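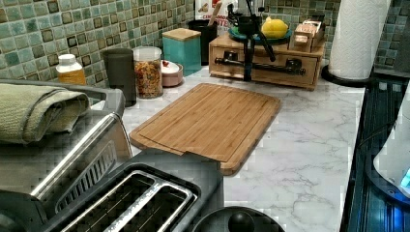 **Knives going dull fast - is it the board or is it me?**

Posted in: Sharpening & Knife Care

**halima_swai** wrote:

Ok so I got a Zorberg chef's knife for my birthday, the eight inch one. Factory edge was great. Went thru paper, tomatoes, all that. Two months in and it skids on a tomato skin. Skids! My old supermarket knife took a year to get that bad, or maybe I just never noticed because it was never sharp.

What I do now:

- hand wash, dry right away
- honing rod before dinner, maybe four strokes a side
- never in the sink, never in the drawer
- bamboo board for everything

Guy at the knife counter said bamboo kills edges. My sister says thats nonsense and I'm using the rod wrong. Who's right? I don't really want to buy another board.
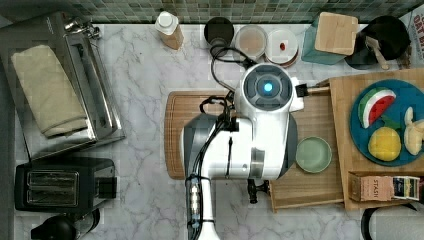
### Reply from burrhunter

Your sister, mostly. What angle are you holding on the rod? Most people come in way too steep and lean on it. You fold the edge over, then fold it back, then it snaps off and you've got nothing. Light pressure. Weight of the knife, that's it.

Also how hard is the steel? If it's on the harder side a ribbed steel rod is the wrong tool. Ceramic, smooth.

### Reply from lowri_p

Gonna disagree. Bamboo is harder on edges than maple, has silica in it plus the glue lines. Switched to end grain two years ago and I sharpen maybe half as often. Same knives, same rod, same me.

Not saying throw yours out. But "mostly your sister" is a stretch.

- Lowri Price

### Reply from burrhunter

Half as often for someone who cooks every day, sure. It doesn't take a knife from sharp to skidding in two months on home cooking. Bad rod work does. So does scraping the food off with the edge. Halima, do you scrape with the edge?

### Reply from halima_swai

...yes I scrape with the edge. Every time. Chop the onion, drag the blade sideways, into the pan. Everyone on tv does it??

Box says 15 degrees per side. I was doing more like 30 on the rod I think, checked with a folded piece of paper and it was embarassing. And it's the ribbed kind, came with a Brukwood block set from before I was married. 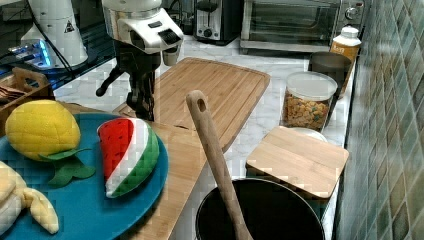 So I guess that goes back in the block. Is it ok to just flip the knife over and scrape with the spine? Feels weird holding it upside down but I tried it with carrots tonight and got used to it by the second one.

And what grit do I get for fixing it, can I do this at home or do I take it in somewhere?

### Reply from mincefirst

Spine is fine, or get a bench scraper, they cost nothing.

Grit: 400 if it's really gone, then 1000 and stop there. You don't need the fancy polishing stones. Don't let anyone here sell you on those lol.

### Reply from lowri_p

I'll be the one selling then. 1000 is ok for meat, but tomatoes want a finer finish... or at least a strop. Old belt works. And if you've never touched a stone, do the supermarket knife first.

Still think the board matters. What size is yours, and is it grooved? If you do go maple get one without a groove on at least one side.

### Reply from halima_swai

Re the size, I like a big board, hate chasing herbs off the edge, and I do roast a lot of chicken so I'm not sure about going flat. The groove on mine goes all the way round, so I'd been bumping the tip into it whenever I chopped near the side. Never thought about that as a wear thing. Anyway stones ordered, supermarket knife goes first, poor thing. 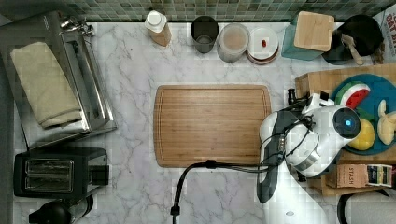

Tomatoes are going to be the test, not paper, I don't eat paper. Plan is cheap knife this week and the Zorberg after that, if I haven't ruined the first one. Keeping the bamboo for now, sorry Lowri. It's a decent big rectangle with rounded corners and it's what I've got, and if I stay in the middle of it the groove isn't a problem. If the edge still goes in two months I'll come back and say you were right.

### Reply from burrhunter

Sharpie on the bevel before you start. If the ink comes off at the top only, your angle's too low. Off at the very edge only, too high.

### Reply from lowri_p

Agree with the Sharpie. Agree with nothing else he's said. Soak the stones if they're the soaking kind, check the box first.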